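Small room, new habit

1/13/25

Since November I live in one room in Forklow, and I am learning to own less. My old flat in Rastar had a cellar, so I kept everything. When I moved, I had 251 books. Now I have a shelf for two rows of them.

I decided by a simple rule: if I would not carry the book up the stairs again, it goes. 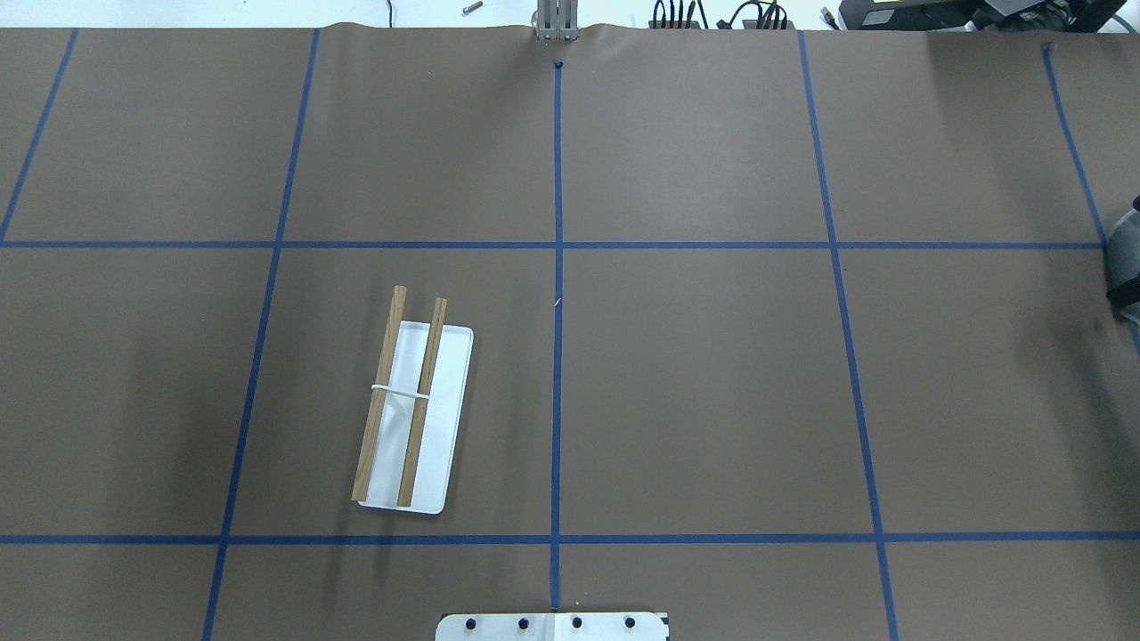

Brown paper and blue tape, a grid of cells.

The cookery books were the most difficult. I kept my aunt's one, although I never cook from it. The dictionaries stayed too, of course. The rest I gave to the second-hand shop near the station, and they paid me with a voucher. I have already spent it on books.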